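Contact force limit on appliance doors: what are you writing into the procedure?

Yordanov_cell
05/01/2024
Our draft for domestic tasks caps fingertip force on hinged parts at 11 N. Reviewer wants 4. Opinions?

hexkey69
4 N will not move most washer doors. Cap the torque at the hinge and log the fingertip value separately.

Yordanov_cell
We have no hinge model for half the units.

clovutden_qa
Then measure one per unit before the first run. Clause 11 of our procedure says no trial starts without it. I also disagree with a single cap. Free motion, first contact and sustained push need separate limits.

hexkey69
Three limits means three places for the operator to enter the wrong one.

clovutden_qa
Lock them in the config. We also require cables kept clear of the base path and both fingertips on the rim, never on the glass.

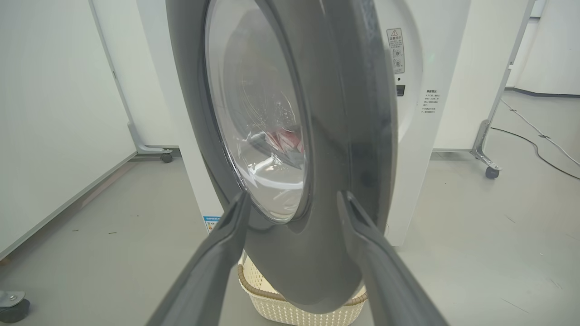 Biljana Kneževič

Both tips are on the gray ring, below the window. I would pass that. The cables on the floor at right I would write up under the same clause.

hexkey69
Fine on the rim rule. Still against three limits.

Yordanov_cell
Going with two, contact and push. Draft goes back to the reviewer Monday.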